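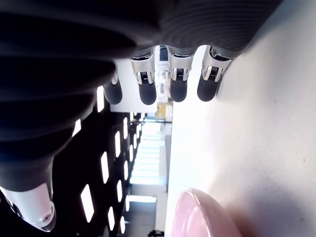
Four-fingered hand with thumb, side view, over a white surface.

Warkico Bout Records
Data card, version 2

Summary
Round-by-round scoring for amateur and professional boxing cards held at the Imcombe and Clirkton halls. The set holds 1,146 bouts; 1,088 have complete scorecards from every judge. The rest carry a result only.

Files
bouts.csv: one row per bout
rounds.csv: one row per judge per round
venues.csv: hall names and ring sizes

Fields
Each row in bouts.csv has 19 columns. Weights are in pounds, taken at the official weigh-in. The method column uses KO, TKO, UD, SD, MD, DRAW or NC. Exhibition bouts are flagged and have no winner.

Known issues
Point deductions at Clirkton were not logged separately before version 2. Southpaw stance is missing for many early bouts. Fighter IDs do not match those in the older Kennedy set; use the bout number to join.

Splits
None supplied. Split by fighter, or the same boxer will appear on both sides.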